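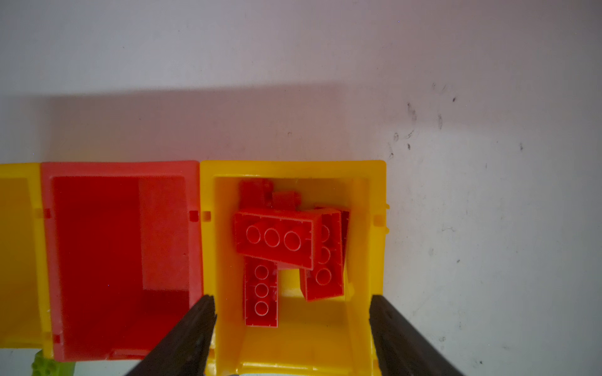
pkurup replied:
Two coats of the same paint from the same can won't match if the first one has been up since September. Ask me about my hallway. You'll want to do the wall corner to corner or live with a nice square patch that says "something happened here" to every visitor.

skeltcombe_steve wrote:
Corner to corner for a few scuffs? Try a damp sponge first. Warm water, one drop of dish soap, go gently, quit when you get bored. I rent out the top floor of my place and if I repainted every time someone leaned a bike on something I'd be living in a tent.

pkurup replied:
A sponge on flat paint gives you a shiny spot. Then you have a scuff AND a shiny spot. Pavithra Kurup, hallway survivor, signing off.

(She did not sign off. See below.)

Mudroom Marge wrote:
Melamine sponge. The white eraser kind. Took black shoe rubber off my stairwell in no time and I've been insufferable since.

hendrik_s wrote:
Those are very fine sandpaper with good publicity, Marge. They work on satin and semigloss. On flat they take the marks off by taking the paint off, so technically yes, the marks are gone. Test it behind a door.

Mudroom Marge wrote:
I did not test it behind a door and I regret nothing.

skeltcombe_steve wrote:
What is the OP's paint anyway? We're four people arguing about a finish none of us has been told.

jamora22 (original poster) wrote:
Sorry, was at work. The can says "Istholm Matte Washable," which the man at the store swore was a real thing. White, or one of the 286 things they sell that are white. I've been through the drawer for the color slip and found three menus and a fuse.

hendrik_s wrote:
"Matte washable" means matte, and washable once. After that it's an opinion. I used it in my kids' room. Held up fine to a soft cloth, did not hold up to my mother-in-law and a scrub pad.

pkurup replied:
Washable matte is better than it used to be, I'll give it that. Still wouldn't rub. Dab. If there are drips or streaks under the marks, wash from the bottom up so dirty water doesn't run down over dry wall and set there. My aunt taught me that one and she was wrong about nearly everything else.

skeltcombe_steve wrote:
Bottom up is a myth.

pkurup replied:
Bottom up is on the side of every box of wall cleaner ever sold, Steve.

skeltcombe_steve wrote:
So is "new improved scent."

Ametepe wrote:
Whatever you do, rinse. Leftover soap grabs dust and you get a gray cloud in a month or so. Two buckets, one soapy and one plain. If you end up painting, use a 10 mm nap roller and roll the last pass all in one direction. And lights: look at the wall with a lamp held off to the side before you decide anything. Half of what people call stains are shadows, and half of what they call clean isn't.

hendrik_s wrote:
Agree with all of that except the roller. Go shorter or you'll get orange peel.

Ametepe wrote:
I have painted some 600 walls with that roller.

hendrik_s wrote:
And I'm sure they all look like oranges.

jamora22 (original poster) wrote:
OK. Did the dab thing over my lunch break, two buckets, bottom up (sorry Steve). Most of the light stuff came off a test patch. A couple of the darker specks are dents and no amount of soap is going to talk them out of it. Spackle for those?

Mudroom Marge wrote:
Lightweight spackle, finger, wipe flush. Prime the spots or they'll flash through.

skeltcombe_steve wrote:
White toothpaste.

pkurup replied:
Do not listen to this man. He has tenants.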